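Search tickets, articles, people
Workplace Automation Support – Ticket 900
Opened in August. Log kept by Leandro Riquelme, Site Support, Rarham test kitchen

Subject: Station 3 stops during table reset; staff unable to resume without a support call

Status: Closed, with one item carried forward

Summary of the report

The day team at Rarham reported that the arm at Station 3 was halting partway through the table reset and would not continue until a member of Site Support cleared the fault. The reset is the task in which the table is laid again with the practice kitchenware between runs. Before the Prerkon controller was introduced, kitchen staff did this by hand. They now supervise it, and the written procedure gives them authority to pause the arm but not to restart it after a fault.

The team stated that the stops themselves were a minor inconvenience. Their main concern was that two people were kept standing at the station each time while a request went through the queue. The longest wait recorded was 44 minutes.

Log

8:10 a.m. Ticket received and assigned. Requested the controller history from the shift lead.

8:35 a.m. History received. It shows 9 stops over the period in question, all carrying the same grip timeout code. No emergency stops were recorded.

9:20 a.m. On site. Inspected the arm, cable run and gripper fingers with power isolated. No damage or looseness found. Finger pads are within the wear limit given in the Lureck maintenance sheet.

10:05 a.m. Ran the reset at reduced speed with the shift lead present. The arm completed the cups and the plate without a fault. It stopped on its approach to the colander, with the bottle already placed inside. Same code as before.

10:30 a.m. Repeated the run with the bottle left out. No stop. Repeated with the bottle in. Stopped again.

11:15 a.m. Reviewed the task settings. The colander is stored as an empty item, and the grip timeout is set accordingly. When the bottle is inside, the fingers need longer to settle on the tab handle, and the controller reports a failure before the grip is complete.

11:40 a.m. Asked the shift lead when the bottle began to be placed in the colander. The change was made by the kitchen team in order to save table space. It was noted on the paper board at the station – the board is not copied to Site Support, and no one on our side was aware of it.

1:25 p.m. Created a second item entry for the loaded colander with a longer timeout. Saved the previous settings under the station folder.

2:00 p.m. Ran the full reset three times at reduced speed and three times at working speed. No stops.

2:45 p.m. Met with the day team to explain the change and to hear comments.

Comments from staff

The team asked that the following be entered in the record.

Staff who formerly laid the table themselves knew at once when an item was awkward to lift and adjusted their hold. They consider that this knowledge has no place in the present procedure, and that they learn of a difficulty only through a code on the panel. They also asked whether their hours spent waiting beside a stopped station would continue to be entered as idle time. Site Support has no authority over time codes. The question has been passed to the Pruvost operations office with a request for a written answer.

Two members of the team asked to be trained to clear a grip timeout. Site Support supports this request. The fault does not involve a guard or a safety circuit, and the steps are short.

Action taken

1. Loaded colander added to the item list for Station 3.
2. Procedure amended so that trained kitchen staff may clear a grip timeout and resume. All other faults, including any use of the emergency stop, still require a support call.
3. Changes to the table layout are to be sent to Site Support before the next run. A note on the paper board is not sufficient.
4. Training session arranged with the day team. The evening team will follow.

Carried forward

Time coding for staff attending a stopped station. Awaiting reply from Pruvost. This item will be tracked under a separate ticket and the day team will be copied on the response.

Attachment
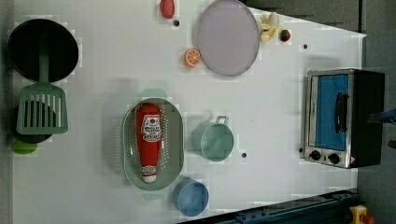
Station 3 table, ketchup bottle in the colander.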